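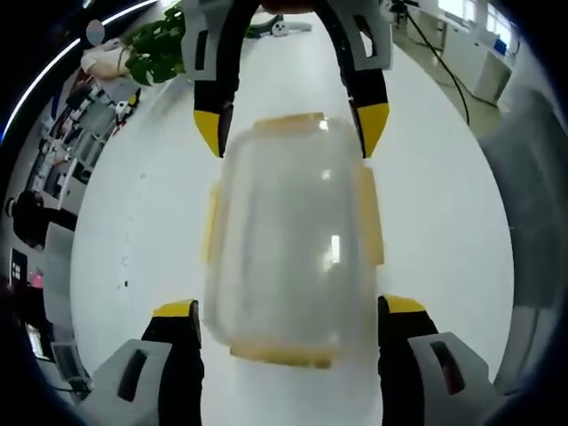 Dreteo a modifié sa consigne de boîtes alimentaires le 10 juillet 2025. Le modèle retenu est un bac en plastique transparent, rectangulaire à angles arrondis, dont le couvercle se ferme par quatre languettes jaune orangé, une par côté. Le service compte 1 409 boîtes en circulation, pour une caution inchangée. Les retours se font fermés, au comptoir de la rue Larik – les bacs sans couvercle sont refusés.

Le contrôle porte désormais sur le bord, où des résidus jaunâtres peuvent subsister. « Le lavage à 60 degrés reste la règle », précise Ifeoma Etim, responsable du tri. 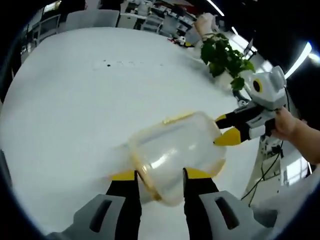
Points de retour

Comptoir Larik, jusqu'à 17 heures. Dépôt Romaniuk, sur rendez-vous.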